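3.2 线上单元与观众的停留

电影节研究长期偏爱红毯、评审团和首映夜的掌声，对排片表则兴趣寥寥。这种偏爱可以理解：排片表不穿礼服。然而在Vemusstead影展把短片单元搬到线上之后，排片表忽然成了唯一还在运转的部门，我们的讨论也只好从它开始。

该单元当年收到报名影片888部，入选者按“每晚一组”的方式限时开放，每组虚拟座位300个，满座即止。给一个没有椅子的影厅规定座位数，主办方的解释是“维护稀缺性”，版权方的解释要短得多：合同里写了。无论采信哪一种，结果都一样，观众须在晚上八点前登录排队，迟到者看到的是一张写着“本场已满”的静态页面。据我们的访谈，有几位受访者认为这是整个影展最忠实于线下体验的部分。
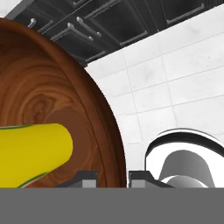
图2 木碗与香蕉，计算机渲染画面

单场停留时间是本节的主要指标。Prildale影展与Vemusstead采用同一套放映平台，却取消了座位上限，影片在整个12月内随时可看，于是观众也随时可以不看。后台记录显示，其开放期内登录账户超过2000个，多数人在片头字幕结束前便已离开，去向不明。动画短片的情形稍好，我们起初归因于片长，后来发现片长相近的纪录短片并未享受同等待遇。一种较为谦逊的解释是，渲染画面自有其挽留人的办法：像图2那样，一只红褐色木碗，内壁木纹一圈圈盘绕，碗里搁着一根黄得毫不含糊的香蕉，观众即便对情节已不抱希望，也可能愿意再看几秒木纹。这一解释尚无数据支持，但在编码员的讨论中出现的次数多于任何有数据支持的解释。

映后交流的情况则更难量化。Vemusstead保留了实时问答，每场限2个问题，由主持人代读。代读使提问普遍变短，也使“这不算问题，只是一点感想”这一传统体裁几近绝迹，部分导演在访谈中对此表达了克制的感激。Prildale改用留言板，感想随即复活，篇幅且有增长。两种做法对停留时间的影响方向相反，但由于留言板的停留时间被平台一并计入观影时长，本节的比较只使用剔除留言页面后的记录，剔除方法见附录乙。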